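Lorkano 双臂叠衣数据集 数据说明

版本说明

本文件为 Lorkano 数据集的随附说明,适用于 2024-09-04 发布的版本。此前于六月在内部流通的试用版不再维护,其目录结构与本版不兼容,请勿混用。

一、概述

Lorkano 是由 Cullness 共享工坊的成员自行搭建并维护的双臂操作平台,本数据集为该平台在衣物整理任务上的遥操作记录。平台的机械、电气与软件部分均在工坊内完成装配和调试,未使用专用的工业产线设备。发布本数据集的目的,是为在家庭或共享空间内从事同类搭建的个人与小型团队提供可以直接读取的参考数据,并为柔性物体操作的模仿学习研究提供补充材料。

本版共收录 3,615 条有效记录。每条记录对应一次完整的操作过程,自操作员发出开始信号起,至操作员确认结束止。中途因断线、急停或衣物滑落至台面以外而终止的过程不计入有效记录,另存于 aborted 目录,供有需要的使用者自行取用。

二、平台构成

平台由两条左右对置的机械臂、一张白色台面及灰色围挡组成。两臂的基座安装于台面前缘以下,末端各配一副黑色夹爪。围挡用于减少工坊内人员走动和灯光变化对画面的影响,左右两侧向前敞开,便于操作员更换衣物。

控制程序运行于工坊自有的工作站,代号 Plisex。该程序负责遥操作指令的转发、关节状态的记录以及各路图像的时间对齐。状态与图像统一按 50 Hz 的控制时钟标注时间戳;图像的实际到达时刻另列一栏,未作插值处理。

图像来源分为两类:一类为固定机位,覆盖整个台面;另一类为腕部机位,随机械臂运动。腕部画面中,本臂的两指始终占据下方两侧,训练时如需遮蔽该区域,可使用 masks 目录中提供的掩膜文件。
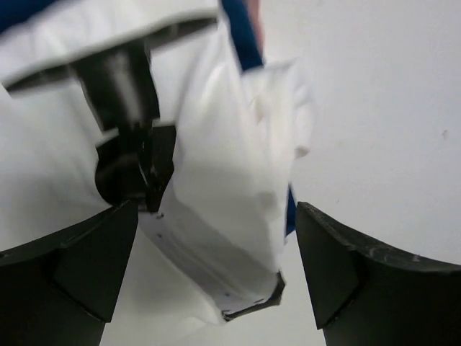
图 1 腕部机位画面。白色织物由另一机械臂的夹爪夹持,本臂两指处于张开状态。

腕部机位在快速动作阶段会出现运动模糊,整理数据时未予剔除。使用者若需要较清晰的样本,可按 quality 字段筛选;该字段由脚本根据图像梯度自动计算,未经人工复核,仅供参考。

三、任务与衣物

任务内容为从容器中取出衣物,在台面上展开、抚平、折叠,并放置于指定区域。操作员可自行决定抓取点和折叠顺序,本数据集不规定标准折法。由此产生的动作差异属于预期之内,使用者在评估策略时应予考虑。

衣物均为工坊成员捐出的日常穿着,包括纯色与印花上衣,尺码和面料不一。浅色衣物与白色台面之间对比度较低,轮廓主要依靠边缘阴影辨认。该情形在家庭环境中较为常见,故予以保留,并以 low_contrast 标签标出。采用颜色阈值进行分割的方法在此类记录上误差较大,建议改用基于学习的分割模型,或结合腕部画面共同判断。
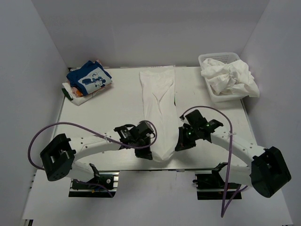 图 2 固定机位画面。两臂夹爪位于白色衣物近端两侧,台面后方左侧为叠放衣物,右侧为白色篮筐。

四、目录与字段

数据按记录编号分目录存放,各目录内容如下:

meta.json:记录编号、操作员代号、衣物编号、标签及备注
state.parquet:双臂关节角、夹爪开度、时间戳
action.parquet:遥操作端下发的目标值
fixed/:固定机位图像序列
wrist_left/ 与 wrist_right/:左右腕部图像序列

关节角以弧度表示,夹爪开度归一化至 0 到 1 之间,0 为完全闭合。左右以面向台面后壁的操作员视角为准,与固定机位画面的左右一致。部分早期记录缺少 action.parquet,相应的 meta.json 中 has_action 字段为 false,读取前应先行检查。

五、标定与已知问题

腕部相机的内参与手眼标定结果存于 calib 目录。每次拆装夹爪后均重新标定,使用时应根据记录中的 calib_id 选取对应文件,不得以最新一份代替全部。

已知问题如下:

1. 腕部线缆较长,大幅度转动时可能进入固定机位画面并遮挡部分连杆。线缆走向在不同批次之间略有调整。
2. 夹爪指尖存在磨损,磨损程度随使用时间变化,指面摩擦特性未作测量。
3. 右臂腕部关节在低速换向时有轻微回差,70 号批次起更换减速部件后有所改善,此前数据未作补偿。
4. 衣物编号以入库登记为准,清洗后的缩水变形未另行记录。

六、划分与使用建议

官方划分以衣物为单位,同一件衣物的全部记录只出现在训练集或测试集之一,划分清单见 splits 目录。以记录为单位随机划分会使同一衣物同时出现在两侧,所得结果不宜与官方划分下的结果并列比较。

本数据集不含力觉与触觉信息,不适用于需要接触力监督的研究。由本数据训练所得的策略在实体设备上运行前,应先在降速条件下验证,并确保急停装置处于操作员可及范围之内。维护者不对由此造成的设备损坏或人身伤害承担责任。

七、隐私与许可

所有衣物的捐出者均已书面同意图像公开。发布前已对固定机位图像进行检查,含有人员面部的片段已移除。衣物上的印花图案如涉及第三方权利,其权利归各自权利人所有,本许可不及于此。

数据以 CC BY-NC 4.0 许可发布,Plisex 控制程序的源代码另按其仓库内的许可文件执行。引用时请注明数据集名称及版本日期。

八、维护与分工

平台机械设计与装配:Byung-chul Yeo
控制程序与时间同步:Zuweira Gyamfi
遥操作采集:Korkor Nartey、Selorm Sarpong
数据整理、标签审核及本文件编写:Lindiwe Mahlangu

发现损坏文件或标签错误时,请在项目仓库提交问题,并附记录编号、所用读取脚本的版本和完整报错信息。更正内容将列入下一版本的变更记录,已发布的文件不作原位替换。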